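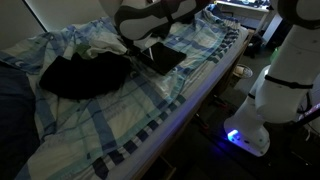
Clothes and a tablet on a plaid duvet.

Clearing the Bed

Take off anything with a screen first. Tablets and laptops go on a shelf or desk - never on the floor beside the bed.

Sort the clothes next. Fold what is clean and put the rest in the wash. Towels can be hung up
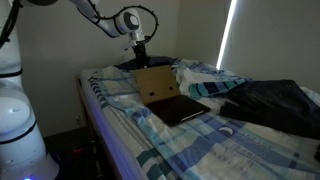
or put away before you touch the bedding. Shake the duvet from the foot end and pull the sides even.

Smooth the creases outward with your hand and set the pillow last.

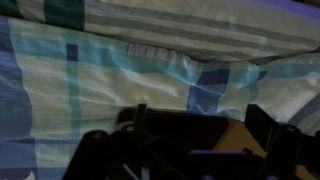

Washing Checked Bedding

Wash at 40 degrees Celsius, inside out.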